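Workshop notebook, Clemside Comics Archive
5/11/21
Entry by Hicham Badawi

Cataloging of the Haruna back issues continued. The long boxes received from the Pullska estate contain 884 single issues, of which 107 belong to the Haruna run proper. The remainder are crossovers, annuals and one-shots, and these are to be entered under their own titles.

Issue order remains a problem in the second volume. The publisher restarted the numbering after the Jivetti storyline, and the indicia on several copies give the old number while the cover gives the new one. For the present, the indicia number is entered in the main field and the cover number in the note field. Colleagues are asked not to change existing records until the June review.

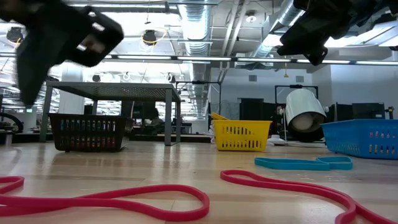

The Jivetti chapters were checked against the collected edition. Two backup stories were left out of the collection, both of them short pieces set before the main plot. They carry no credits for lettering. The field should be left blank – please do not copy the name from the lead story.

Condition grading was completed for the first box. Most copies are sound, with light wear at the spine. Staple rust was noted on four, and these have been placed in separate sleeves with a slip giving the record number. Record 2770 was entered twice and the second entry has been deleted.

Supplies: 300 backing boards on order, standard size. The older annuals are wider and will not fit them. Measurements for the wider boards are on the inside cover of this notebook.

Next: box two, starting with the annuals. Variant covers to be scanned front and back.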